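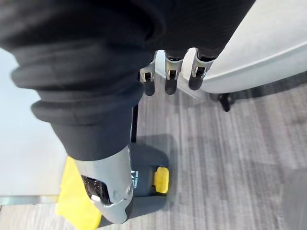
Beatriz Veloso
gefragt im März · Bereich Haushalt & Wohnen · 862 Aufrufe

Teppich im Arbeitszimmer, Druckstellen vom Regal gehen nicht raus

Hallo zusammen, kurz und knapp weil ich gleich los muss. Haben am Samstag das Regal verschoben (Coelho, das schwere mit den Metallfüßen), darunter jetzt vier tiefe Dellen im Teppichboden. Regal stand da ewig. Teppich ist kurzflorig, Material keine Ahnung, war beim Einzug schon drin. Mietwohnung!

Schon probiert: Staubsauger mit Bürste, null Effekt. Eiswürfel drauf, über Nacht. Bisschen besser, aber man sieht es immer noch, vorallem abends wenn das Licht flach reinkommt. Bügeleisen trau ich mich nicht. Meine Schwester schwört auf das Spray von Plurkex, kostet aber und ich find nirgends was drin ist.

Hat das jemand schon mal richtig wegbekommen? Und kann der Vermieter dafür was abziehen? Auszug steht noch nicht fest, will es aber nicht vergessen.

Danke schon mal — Bea

fadenlauf
826 Beiträge

Bügeleisen geht, aber nur mit Dampf und nie direkt drauf. Weißes Baumwolltuch nass machen, auswringen, auf die Delle. Eisen auf mittlerer Stufe kurz drüberhalten, ein paar Sekunden, hochnehmen, gucken. Dann mit den Fingern oder einer weichen Zahnbürste gegen den Strich hochbürsten. Lieber fünfmal kurz als einmal lang.

Wichtig: Erst an einer Stelle testen, die man nicht sieht. Bei Polypropylen schmilzt der Flor schneller als man denkt, und dann ist er hin. Wenn du eine Faser rausziehen kannst, ins Wasserglas damit. Schwimmt sie, ist es ziemlich sicher PP, dann lass das Eisen weg und nimm nur lauwarmes Wasser und Geduld.

Danach trocknen lassen, Fenster auf, einen Tag nichts draufstellen. Bei mir (Wolle, Schreibtischfüße) waren zwei Durchgänge nötig. Eine Delle sieht man noch, wenn man weiß wo.

Eso
400 Beiträge

würd da garnix machen. teppich drüber oder regal zurück, fertig

kellertreppe_nord
Neu hier

Zum Vermieter: normale Druckstellen von Möbeln gelten meist als übliche Abnutzung, dafür musst du in der Regel nicht zahlen. Anders bei Brandflecken oder wenn du mit dem Bügeleisen den Flor verschmorst — das wäre dann dein Schaden. Schau ins Übergabeprotokoll, ob der Teppich dort steht und in welchem Zustand. Und frag nach dem Alter. Bei uns war der Belag schon so alt, dass die Verwaltung beim Auszug gar nichts mehr wollte.

Im Zweifel Mieterverein, ich bin kein Jurist.

Spray von Plurkex hatte ich mal. Roch stark, Delle war danach immer noch da. Filzgleiter von Cinov unter die Füße hat für die neue Stelle mehr gebracht.

Beatriz Veloso

Danke euch! Faser schwimmt, also kein Bügeleisen. Probier heute Abend das mit dem lauwarmen Wasser und der Zahnbürste. Protokoll muss ich noch suchen, liegt irgendwo im Ordner vom Einzug.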